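Home & Craft Help > Wood Finishing

Getting a round table ready for board game nights without ruining the top?

Posted by Océane Bélanger
5 comments · 131 views

Hi everyone! I've fallen completely in love with an old round table I picked up at the Chisholm flea market in April, and I want to turn it into our permanent game table. We're a big Surkel household (the tile-laying one with the canals, if you haven't tried it, please do) and a session can run four hours, with snacks. So this top is going to see elbows, dice, salsa, the lot.

The seller told me it was finished with oil "at some point." The surface feels a little dry in the middle and slicker near the rim. My plan was to sand the whole thing back to 200 grit and put on three coats of wipe-on poly, but my sister says that's overkill and I should just wax it. Who's right? And does a round top need anything different from a rectangular one? I'm nervous about the edge most of all.

Share · Save

Soledad Miranda
14 helpful votes

Oh, I love this project! Round tables are the best thing that ever happened to game night, everybody can reach the middle and there's no bad seat.

Your sister isn't wrong that wax is pretty, but it won't stand up to salsa and a sweating glass of lemonade. I'd go with the wipe-on poly. Before you do anything, though, wipe the top down with mineral spirits on a white rag and look at what comes off. If the rag goes yellow or gummy there's old wax or oil sitting there, and poly hates that. Keep wiping with clean rags until they stay white, then leave it overnight. Lay the used rags out flat outdoors to dry, never in a heap, they really can catch fire by themselves. 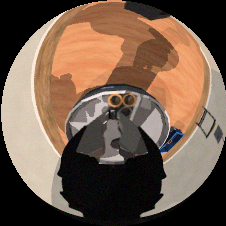

Sanding a round top is easier than people fear. The one rule is to follow the grain and ignore the shape, so your strokes run straight across even where the edge is curving away from you. On a top with fine lines running straight across and a darker tan band along the rim, like the orangey-brown one here, I'd do the middle first and then treat the rim as its own little job, by hand, with a folded piece of paper. A power sander will tip over the edge and round it off before you notice (ask me how I know!).

Start at 120 only if there are scratches you can feel. Otherwise go straight to your 200, or whatever the store has closest to it, which will probably be 220. Vacuum, tack cloth, first coat.

Thin coats! I can't say this enough. I fold an old T-shirt into a pad, get it damp with finish and go across with the grain, then one lap along the edge at the end to catch drips. Let it dry as long as the can says and scuff it very lightly before the next one. Do that three times and you'll have a top you can wipe down after every game.

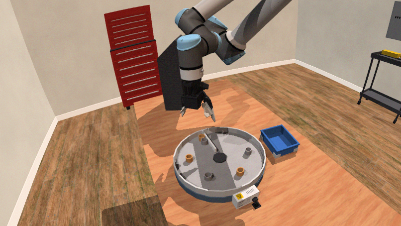
Give it a good couple of weeks before you leave anything heavy on it. It'll feel dry the next day and you'll be dying to play, so play, but put a cloth down and take it off again when you're done. My first table has a faint ring from a box of Mosteo that I left out after one very good evening. I still see it every time.

And post photos when it's done, I want to see the Surkel board on it!

Share · 3 comments
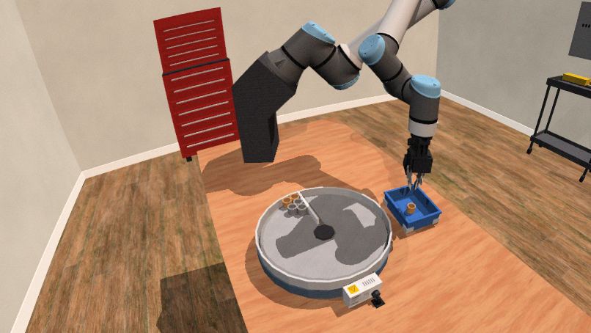
Another answer

Posted by Randness

Wax is fine. Did mine with paste wax years ago, redo it every spring, takes half an hour. If you get a stain you rub it out and wax again. With poly you have to sand the whole top when it gets scratched.

Get a neoprene mat for the dice. Mine was a rectangle and I cut it round with a utility knife, string and a pencil for the circle. Came out a bit egg shaped but no one has complained.

Share · 2 comments

Océane Bélanger

Thank you both! I did the rag test this morning and the first one came up bright yellow, so there's definitely something on there. I'm going with poly, and I'm stealing the mat idea too. Soledad, which Mosteo do you have, the original or the one with the market expansion? We've been trying to decide between them forever!

Share · Save

Contact us | Community rules | © Home & Craft Help | Back to top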